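Bench arm keeps overshooting -- where would you mount the limit?

furley_bench
Posted 3/18/19

Okay, so the arm is finally moving under its own power and I'm way too excited about it! It's a desk-size thing I've been putting together at the shared shop on Trutdale, secondhand servos, printed joints, the works. The job I want out of it is simple: reach over, take a card out of a little fabric organizer, put it back. Pulling the card is fine. Putting it back is where I lose my mind.

The pocket is soft, so it gives when the card touches it, and then the wrist keeps going. I've got the approach speed turned down to 20 percent and it still noses past the pocket.

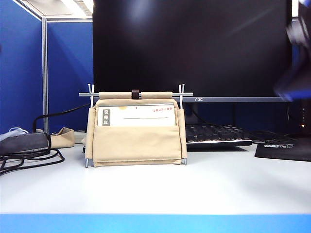 So my question is whether I should put a switch on the wrist or just trust the servo current and stop when it climbs. I tried current for one evening and got 9 good drops out of 40, which my shop mate Arnulfo called "a start" (he was being nice).

Ticona
Current sensing on hobby servos is mush. You'll be chasing that number forever. Put a switch on it and go to bed.

jhosep_f
Gonna disagree with Ticona. Current works okay if you average it. I take some 1000 samples at rest first, use that as the baseline, and only look at the change. A switch on the wrist is one more wire to snag.

Ticona
One more wire that works, though.

Bellis
What's the organizer standing on? If it's just sitting there on two little feet it's going to scoot or tip every time you bump it, and you'll think it's the arm. Tape it down before you touch any code.

furley_bench
It's just standing on the desktop, yeah. Ugh. I never taped it. I've been blaming the elbow joint for a week.

jhosep_f
Bellis wins. Also, come in from higher up so you clear those prongs and the rod, then go straight down. Diagonal moves are asking for it.

Ticona
Agree on straight down. Still want the switch.

furley_bench
Taped it, changed the path, left the current code in for now. Same 20 percent speed. First few drops looked better but the wrist still twitches at the bottom -- anybody know if that's the power supply? Mine's shared with the shoulder.

Bellis
Give the wrist its own supply and see if it quits. Jhosep Flores, didn't you have that exact twitch last June?

jhosep_f
Yep, separate supply fixed mine. Check your ground too.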